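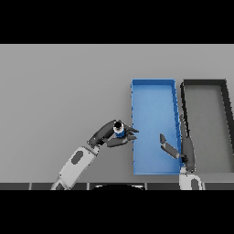 **Figure 7.1** A simulated two-armed robot with a small cylindrical object in its left gripper, beside a blue tray.

# Chapter 7: Teaching by Demonstration

Some tasks are easy to do and hard to write down. Put a small bottle in a tray and you will not think about the angle of your wrist or when to open your fingers. A programmer has to think about both.

In this chapter the robot is shown the task instead. There are two common ways to do it. In hand guiding, a person takes hold of the arm and moves it through the job while the joint positions are recorded. In remote control, the person works a separate device and the robot copies the movement. Remote control also works in simulation, where a dropped object costs nothing.

Our main case is the Tretness sorting task, set up by Trinh Lại and Toivo Hakala. They recorded 100 demonstrations by remote control and threw out four in which the operator had paused for too long. Section 7.3 explains why pauses cause trouble.

You will need the joint angle notation from Chapter 4. Readers who have not met it should work through the exercises there first.

## 7.1 What is recorded

A demonstration is a list of time steps. Each step holds the joint angles of both arms, the opening of each gripper and one camera image.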